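4.2 What the fans did next

I read all 300 replies under the Feddale post myself, and I'll admit I enjoyed it! The singer from Uvus had called Hao's record lazy, and the Hao fans piled in within 2 hours. I coded 70 of the replies as plain insults - mostly emoji, which our Fostau tool kept dropping. Only seven mentioned a song by name, so I treat those on their own in the next section.

Figure 3. Simulated robot arm, its gripper holding a small green block over a cutting board.

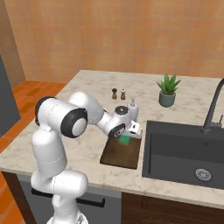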